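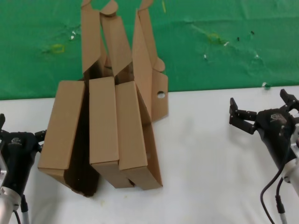 About Us

Warkgate is a shared workshop for people who build and program robots. We have a main floor for the machines, a row of work tables, and a small hand-tool room at the back. Members come in with their own projects or join one of ours. A few are trained engineers, but most learned by taking something apart in a garage and getting it to run again.

How we started

The workshop grew out of a weekend group that met in a rented garage in Nelelthorpe. The group had one soldering station and an arm that could lift a coffee mug if the mug was empty. When the garage was sold, we pooled our money and took the lease on the building we use now. The first month went into the floor and the wiring. Heating came later, and the older members still bring it up.

We kept the garage habits. Tools go back on the wall, batteries are charged in the metal cabinet, and whoever turns on an arm stays with it until it is off.

What we build

Nastine is our longest-running project. It is a two-arm tabletop setup for handling ordinary cardboard boxes: picking them up, turning them, opening and closing the flaps, and putting them where they belong. Cardboard bends, slips and comes back a little different each time, and a flap that was folded once does not fold the same way again. Much of the work is in grip force and finger angle. The rest is cable routing, which takes more evenings than anyone plans for.

We use boxes from local shops in whatever sizes they have. Small ones and large ones need separate handling – a motion that works on a narrow box will often push a wide one right off its mark. Table layouts are marked out before a session and written in the project notebook, so the next group can set up the same way.

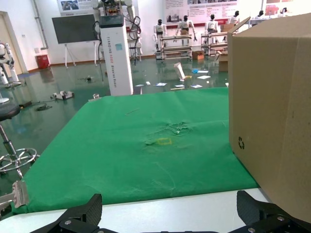 Large box on the green cloth, with the main floor behind.

Montes is the second project and covers software. Members on Montes write the motion scripts, keep the logs in order and maintain the shared code that the arms run on. You can work on Montes from home, although changes have to be tested in the building before they are merged. If you have never written code for a machine that moves, this is a reasonable place to begin. The first tasks are small and somebody will read your work before it runs.

Members also bring in builds of their own. Past ones include a plotter made from drawer slides, a seed sorter, and a camera slider that was rebuilt so many times it has its own shelf. You own what you make here. We only ask that you leave a page of notes in the binder if you used shop equipment, including the parts that went wrong.

Membership

We have 223 members. Membership is $100 a month and covers floor access, hand tools, shared electronics and a storage bin. Filament, sheet stock and motors are charged at cost. Members under 18 are welcome with a parent or guardian who is also in the building.

Everyone takes a safety session before using the arms. It lasts 2 hours and is held on Saturday mornings. You will learn where the stop buttons are, how to clear a table, and how to work next to a moving arm with another person at the controls. Please wear closed shoes and tie back long hair.

Visiting

The building is open to visitors on Saturday afternoons. Come to the side door and ring the bell. If the floor is loud it may take a minute for someone to hear it. Parking is on the street, and the loading bay needs to stay clear.

If you have clean cardboard boxes to give away, we will take them – any size, flattened or not, as long as they are dry and the flaps are still attached. Leave them inside the side door during open hours.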